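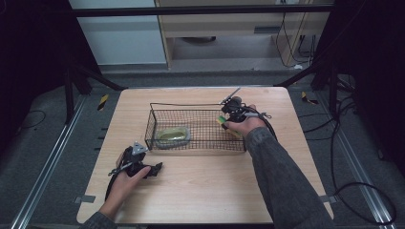 Photo: Ketsara Srisuk, Lullville bench, basket task

From: Kanyarat Panyasiri
To: handheld-demos list
Date: 20 Mar 2026
Subject: Re: [handheld-demos] Does the second hand need to be doing anything?

Hi all,

Sorry for the slow answer, Surachet, I wanted to have the rerun finished before I opened my mouth. It finished last night, so here goes. (Ketsara's photo is at the top for those of you who asked what our table looks like these days. Wire basket, oval container inside, small yellow-green object going in or coming out depending on the episode.)

Surachet Wiriya wrote:
> I read your January note on the basket task twice and I'm still
> stuck on one thing. You say the two-handed demos train a better
> policy than the one-handed ones, even though the left gripper
> hardly ever touches anything. Why would that be? If the left hand
> is just hanging around, all you've done is double the size of the
> action and give the network more stuff to get wrong. We had the
> opposite result on our drawer task at Clakemano and I would like
> to know which of us messed up.
>
> Also, did you trim the idle parts at the start and end? Ekkachai
> thinks that explains the whole thing.
>
> Surachet

OK so first, I don't think either of us messed up, but Ekkachai is more right than I wanted him to be.

Some background for people who joined after January. The task is pick and place with an open mesh basket. The small object has to end up in the oval container, and the container has to stay flat on the basket floor while that happens. We collect everything with hand-held grippers, one in each hand, and the policy trains on gripper poses, jaw width and the wrist views. We had 400 two-handed episodes and 400 one-handed ones, with the same people doing both. In the one-handed set the left gripper was parked off the table completely. Every policy got 200 rollouts on the arms, with the basket moved between rollouts according to the same list.

Back in January the two-handed policy won 151 to 118, and I wrote a rather excited email about it!

What Ekkachai asked about was trimming, and no, we hadn't trimmed. I went back and watched a big pile of the recordings (with a lot of tea) and there's a clear difference in how people start. With one gripper, folks press record, look around, shift their feet, and then go. With two grippers both hands are full, so they get into position before the recording starts and they just begin. The one-handed episodes had way more dead time at the front. And a policy that sees a lot of "sit still" at the start learns to sit still at the start. You could see it on the arm too. It would hover off to the side of the basket and kind of think about it until the time limit ran out. We had logged all of those as plain failures and never split them out, which was dumb and was me.

So for the rerun I cut every episode at the first real motion of the right gripper, dropped three episodes where tracking was lost for most of the run, and trained again. That leaves 797 in total, 400 two-handed and 397 one-handed. I didn't bother to even them out.

New numbers, 200 rollouts each:

two-handed, trimmed: 154
one-handed, trimmed: 143

So most of the gap went away and some of it stayed. I'm not going to claim much for 11 rollouts out of 200. If somebody wants to tell me that's noise I won't fight very hard. But when I sort the failures by type, the leftover difference is nearly all one thing, the rim. The right gripper comes down over the end of the basket, the jaws or the object clip the wire, and the basket slides. In the one-handed set the basket slides and that's that. In the two-handed set the left gripper sometimes comes in and steadies it, and the right one carries on.

And this is the part that answers Surachet, I think. The left hand doesn't touch much in most episodes, but it isn't random either. People keep it low and near the basket with the jaws pointed in toward it, ready to catch something. That's a pretty easy thing to learn! It's close to the same pose every time, so the extra action dimensions don't cost much. On the drawer task, from what Surachet showed us, the left hand really is all over the place. One person rests it on the cabinet, another holds it up by their chest. I'd expect that to hurt and it did.

A cheap way to check, if anyone at Clakemano has an afternoon: plot where the left gripper is at the moment the right one closes. Ours makes one tight blob with a few strays. If yours looks like confetti I'd call that your answer.

Amnuay Siriwan asked me off list about the mesh, and whether the fine grid was giving the cameras trouble. I can't rule it out. The tracking itself seems fine. What I do see is that the policy is worse at judging height over the rim than over the container, and the thin wire could be part of that. We've got a solid-sided tray of nearly the same size coming, and I'll run the trimmed recipe on it as is, no retuning.

Two more small things.

The trimming script is in the shared folder under Appiah, with the rest of the preprocessing. It has one threshold, for gripper speed, and I set it by eye on ten episodes. Please look at what it cuts before you trust it on your own data. It will happily eat a slow, careful reach if you set it too high. I did this, and lost half a day to it.

And the Grurkoline write-up that quotes my January numbers needs to change. Ekkachai, could you hold it until I send you the new table? I would also like to put the hover failures in as their own row, so people can see where the old gap came from. There are 697 rollout videos that still need relabeling with the new failure types, and I'm going through them in order, so if you want a certain batch sooner, shout.

Surachet, one question back: when you trained the drawer policy, did you give it both wrist views or just the right one? I tried dropping the left view late last night on a short run and the steadying behavior seemed to go away, but it was one seed and I was tired, so don't quote me yet.

Kanyarat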